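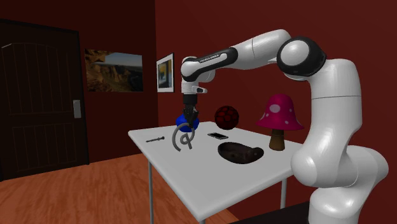

The arm holding a blue item just over the tabletop, with the phone and the brown bowl nearby.

Workshop tips: sharing a bench with an arm

Posted 17/06/2022 by Prys Phillips, Ivthorpe

We sort and pack mixed returns at Ivthorpe. Since May one of the tables has had an arm on it, and the job for the people on that line has changed more than we expected. These are the habits that stuck. Most of them would suit any small shop.

Clear the table of your own stuff first. Keys, pens, phones and coffee go on the shelf by the door. The arm picks from whatever is on the table and has no idea what is yours.

Leave a hand's width between items. Two things touching is the most common cause of a stopped pick. Spread them out when you load and you will walk over to reset it a lot less.

Put odd shapes where you can reach them. Anything with loops or hooks may need turning by hand. Stop the arm, turn the item, step back, start again. Don't reach in while it is moving, even if it is moving slowly.

Wipe the gripper fingers at the start of each shift with a dry cloth. Label glue builds up and small items stick. No sprays.

Write down every stop. Jamila Sarkar set up a plain notebook with three columns: time, item, what you did. In the first full week we had 113 stops out of 335 picks, and most came from the same few items. We took those off the arm's list and went back to doing them by hand.

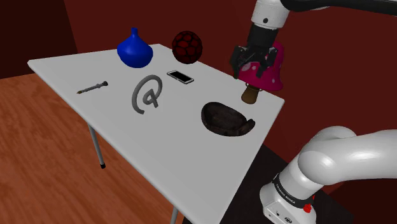 Does the arm mean fewer people on the line?

We have the same crew as before, but the work is split another way. One person loads and watches, and the others have moved to checking and repairs.

Swap the watching job every 80 minutes. Sitting and watching is more tiring than packing, and people start to miss things. We tried half shifts at first and the notebook got thin toward the end of each one. People were still having stops, they just quit writing them down.

Train everyone to restart it. For the first couple of weeks only Jamila knew how, so she never got a full lunch. The restart card is now taped to the wall next to the Woltodier labeler. It has 5 steps on it and they fit on one side.

Keep the hand tools for the old way. When the arm is down we go back to the Matubbar bins and pack by hand, so the bins stay stacked under the window and don't get used for scrap.

Ask before changing where things go. Night shift moved the loading spot to save a few steps and the morning crew lost an hour finding out why nothing lined up. Put tape on the floor and initial it if you move it.

The Proretport sheet for logging repairs is in the top drawer. Fill in both sides.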